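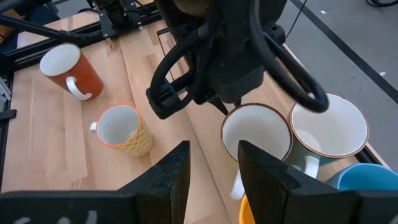 4.2 Data collection for the mug task

We collected demonstrations at two sites, Plirdale and Stamham, with the same two-arm station at each. Operators moved the arms by hand-held controllers and were asked to pick up a mug by its handle and set it down in a bowl. Before each episode the mugs were put in new positions and turned so that the handles pointed in different directions. We did not use markers on the table.

Figure 3 shows a view from one wrist camera. The fingers of the same arm stay at the bottom of the image, and the gripper of the other arm can be seen over the table. The mug just behind the right finger is a typical hard case: most of its outer side is hidden, and a second mug stands almost against it. The policy has to choose an approach from the rim and the part of the handle it can see.

After removing episodes with dropped frames or a lost controller signal, 3329 episodes were left. Raili Hakala and Sirkka Tuominen labeled each one for the arm used and for whether the final grasp was on the handle or on the rim. Where their labels differed, the episode was kept for training but left out of the grasp analysis.

4.3 Effect of the wrist view

We trained the Penitura policy with and without the wrist cameras and kept all other settings the same. Each version was run for 60 trials on mugs not used in training. With the wrist cameras the policy finished 73 percent of the trials, over twice the rate of the version with the fixed camera alone. Most of the remaining failures came from pairs of mugs placed close together, where a finger came down on the rim of the wrong mug. The Savolainen baseline failed in the same way. We did not tune either method for this case.

Figure 3. Wrist camera view during the mug task, with the gripper of the other arm over the table.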